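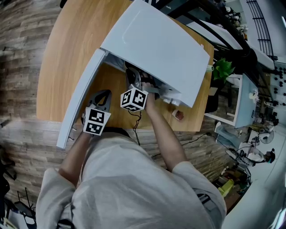
Section 5: Getting Your Table Ready and Keeping It Safe

I've been setting up hand-held gripper stations for Skorkeo for a good while now, and this is the section I wish more people would read before they switch anything on. It's mostly house rules. Some of them came out of our own shop, some I picked up the hard way, and all of them apply whether you're working with cups and spoons or taking on something with a door and a mechanism inside. Appliances with doors need the most care. Look at how far that long white door panel swings out, its lower end resting past the table edge, while the right gripper is going for the round gray-and-black part in the opening. A task like that fills up a table fast! So before we get to the grippers themselves, let's sort out the table.

5.1 Set up the table

1. Pick a table that doesn't rock. Lean on it with both forearms. If it shifts, fix it or find another one.

2. Put the appliance down and open every door, flap and tray as far as it goes. Do this by hand, with the grippers parked. You want to know where everything ends up before you start.

3. Note where the open door lands. If it hangs past the table, that side is now off limits for walking, and for your hip too. (I've bumped more doors with my hip than with any gripper.)

4. Unplug the appliance. If the task really needs power, read 5.4 first, then come back.

5. Clear off whatever you don't need for the task. Small loose items are the ones that get you, so either put them away or write them down as part of the set-up. A thing that sits on the table in one session and is gone in the next makes for a miserable afternoon of sorting later.

6. Take one photo of the finished table and save it with your session notes. Use the file name the Mushi logger gives you. Please don't make up your own, I beg you.

Note: If you share the room, agree on who owns the table for the day. We hang a card on the chair. Low tech, works fine.

5.2 Run your cables

Cables are my big soapbox, so bear with me.

1. Plug the cable into the gripper first and the computer second.

2. Leave enough slack to reach the farthest corner of the table with your arm straight. Try it. Then try it again with your wrist turned.

3. Let the cable drop over the edge nearest you, and check that it doesn't cross a door, a hinge or a drawer on the way.

4. Tape down any run on the floor that somebody could step over. Tape the whole length, flat, and replace the tape when the corners start to curl.

5. Stand up, walk around to the other side and come back. If your foot touched a cable, go back to step 4.

Caution: Never tug a stuck cable from the gripper end. Put the gripper down, follow the cable with your hand and free it where it's caught. The connector is the part that breaks, and a new one takes ages to arrive.

5.3 Check the markers

The cubes with the black-and-white patterns are how the software knows where your hands are. Treat them the way you'd treat your glasses.

1. Wipe each face with a dry, soft cloth. No sprays and no kitchen cleaner.

2. Look for peeling corners, scratches or shiny spots. One bad face is enough reason to swap the cube.

3. Give each cube a gentle twist. It shouldn't move at all. If it does, tighten the mount and run the alignment again from the start.

4. Hold both grippers over the middle of the table and watch the Holtusetti viewer. Both outlines should stay green. If one flickers, try changing the light before you change anything else.

5. Write the cube number in your notes. Ours go up to 523 by now, and yes, a left and a right have been mixed up more than once.

Note: Roll up or push back long, loose sleeves before you start. A sleeve that slides over a marker hides it, and a sleeve that slides into a hinge is worse. I like baggy shirts as much as the next person, but I keep a couple of elastic bands in my pocket for this.

5.4 Working inside an appliance

This is the part people want to skip to. Go slow with it.

1. Look inside before you reach inside. Find anything that spins, springs or has a sharp edge.

2. Use one hand to steady the door or the housing and the other to do the work. Decide which is which before you record, and stick with it for the whole session.

3. Come in straight along the opening. Angled approaches catch on the rim.

4. Close the fingers gently until they touch, then stop for a beat. Squeeze only as hard as the part needs.

5. If a part sticks, let go and back out. Don't wiggle. Mark the take as stopped and sort out the problem by hand.

Caution: Keep your bare fingers behind the handle while the gripper is inside the housing. The gripper can be replaced!

Caution: For any task with power on, have a second person in the room with a hand near the switch. No exceptions, and that includes quick tests.

5.5 Take breaks

Leaning over a table with both arms out is hard on the shoulders. Our rule is 11 takes, then put the grippers down, stand up straight and look out a window. When you sit back down, repeat the twist check from 5.3, step 3. It takes a few seconds.

If your hands start to feel shaky, stop for the day. Shaky takes end up getting thrown out anyway.

5.6 Before you leave

1. Park both grippers in the Oliseo stand, cubes facing up.
2. Close the appliance doors.
3. Unplug the grippers at the computer end, then coil the cables loosely.
4. Fill in form 315, even if nothing went wrong.
5. Take your card off the chair.

Last updated May 12, 2024. The form changed in that update, so throw out any paper copies you printed in November.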